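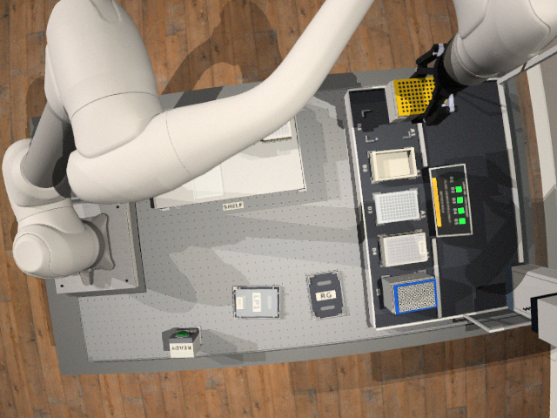

Anyone who complains about the water bill in Plositz, a reader wrote under last month's post, should have to walk through the treatment works once and then complain. I had complained, so when the works held its open day in June I went.

Open Day at the Plositz Water Works
Jun 28, 2018

The works is at the end of Lachance Road, past the lumber yard. There is a bus, but it stops at the bottom of the hill and the walk up has no sidewalk for the last stretch. Parking was on the grass. Admission was free and you signed up for a tour at a folding table by the gate. I got the 11 o'clock group. We were given orange vests and told to keep them closed.

The tour starts at the intake. Raw water comes down from the Ukmont reservoir through two mains, one laid before the town had paved streets and one put in much later. Only one of them was running. The other was shut for inspection, and you could look down the open hatch if you didn't mind the ladder smell, a mix of rust and pond.

After the intake comes the mixing hall, where a coagulant goes in and the fine dirt starts to clump. Our guide filled a jar from the raw line, added a dose from a squeeze bottle, and stirred it with a ruler. After a few minutes there was brown fluff at the bottom and fairly clear water on top. A boy in our group asked if he could drink it. He could not.

The settling tanks are outside and take up most of the site. They are long, open and very quiet. I had expected more noise from the whole place. The loud part is the pump room, and we were let in there for only a minute, with ear protection on. The pumps are made by Wonex and were replaced over the winter. The old ones had been in service so long that parts had to be machined to order, and one of them is now on a concrete block by the gate with a coat of blue paint.

Filtration was the stop I liked best. There are seven filter beds, sand over gravel, and each is washed in turn by pushing clean water up through it from below. We saw one wash from the walkway. The surface heaved, turned the color of coffee with milk, and cleared from one end to the other. It took 10 minutes and most of the group stayed for all of it.

The water gets its final disinfection in a closed building that was not on the tour. I asked how much chlorine goes in and was told that it depends on the season and on how far the water has to travel. People at the east end of town get the oldest water in the network — it can sit in the pipes overnight — and that is where most of the taste complaints come from. I live at the east end. The advice was to run the kitchen tap for a bit in the morning before filling the kettle.

Sampling came up several times. Samples are taken at the intake, after the filters, and at taps around town, including the library and both schools. Results are posted on a board in the front office, where anyone can read them during business hours. I asked why they aren't online and heard that they will be, with no date given.

Lunch was sausages or a cheese roll, and there was a tasting stand with three unmarked pitchers: Plositz tap, Ukmont tap and a bottled water. I picked the bottled water as ours.

A few notes for anyone going next year. Wear shoes with closed heels, or you will be kept off the walkways. Strollers can go as far as the settling tanks. The later tours were full by noon, and the 11 o'clock group was half empty. The restrooms are in the office building, on the left after the results board.

My bill came two days later. It had gone up again, and I paid it.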